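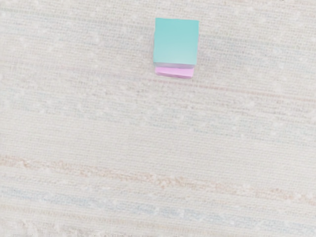 Figure 4. A teal cube on a flat pink block, seen from straight above (computer rendering).

4.2 Little words for where things are

We come now to the part of the Fivard recordings that gave us the most pleasure to work through, and also the most trouble. Readers will remember from Section 3 that the 62 households in Zustomard and Drodance were asked to leave a recorder running in the kitchen while one person told another where to find something. The something could be a jar, a bill, the good scissors, a dog's lead. We collected 3,678 of these spoken directions over the winter and kept 3,468 once we had set aside the ones drowned out by kettles, radios and, in one memorable stretch from Drodance, a very determined parrot.

Of those we kept, 2,840 had at least one plain place word in them: on, in, under, behind, beside and their close neighbours. The rest got by with pointing words ("there, no, there") or with the name of a spot that everyone in the home already knew, such as "the usual drawer" or "Nan's side". We had expected the pointing words to turn up mostly when both speakers were in the same room, and they did, but they also turned up when one person was upstairs and shouting, where we can only suppose they were of limited help to the listener.

The word "on" deserves a few paragraphs of its own. In the older descriptions of English it is treated as a word about touching and holding up: the cup is on the table if the table bears its weight. Most of our speakers kept to this without fuss. Yet when one thing sat on another thing which itself sat on a third, they had to choose which of the lower things to mention, and here the homes parted ways. Some speakers named the nearest support ("it's on the cookbook"). Others skipped it altogether and went for the big, steady surface at the bottom ("it's on the bench"), leaving the listener to discover the cookbook on arrival. A smaller group named both, nearly always from the bottom up, so that one heard "on the bench, on the cookbook" much more often than the other way round.

We call the first habit near naming and the second far naming. Neither seemed to belong to one town. Age mattered more than we had guessed, with grandparents leaning towards far naming and children under ten leaning strongly towards near naming, whatever the object being looked for. Valter Meireles, to whom we owe the idea of sorting the recordings by listener as well as by speaker, noticed that grandparents changed over to near naming when they were speaking to a small child. They did so quickly, often in the middle of a sentence, and we have several lovely cases of a speaker starting with "it's on the dresser" and turning it into "it's on the blue tin, sweetheart, the blue tin".

Colour words travelled along with this change. A speaker who had moved to near naming was likely to add a colour too, even when there was only one object of that kind in reach and the colour was of no use in telling it apart from anything else. We had been taught to think of such extra words as waste. After a good many Wednesday evenings spent listening we have grown fonder of them, and we suspect they give the listener a moment longer to look. 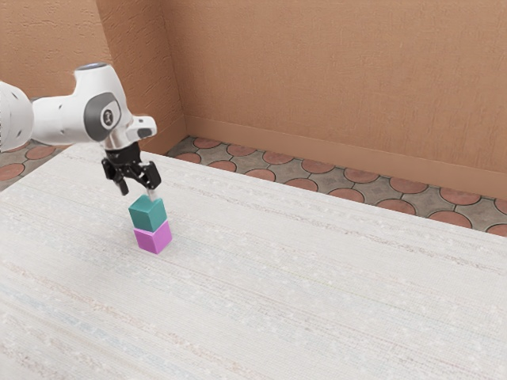
Pravesh Dlamini objected, in a long and generous letter on our first draft, that we had made too much of age and too little of tidiness. A grandparent's bench, he wrote, may simply have fewer things on it, "and where there is one thing on a bench, 'on the bench' will do very nicely for anybody". He asked whether we had looked at the same speaker before and after a big clean.

We had not, and the point is a fair one. We went back to the January recordings, where a few of the Zustomard homes happened to mention putting away the holiday dishes, and compared the directions given on either side of that job. Far naming did rise a little afterwards. The change towards near naming when speaking to a child was still there, in tidy weeks and untidy ones alike, so we are inclined to leave the finding standing with his caution attached to it.

There remains the matter of "under", which behaved quite differently and which we take up in Section 4.3, along with the two homes that used "underneath" for everything.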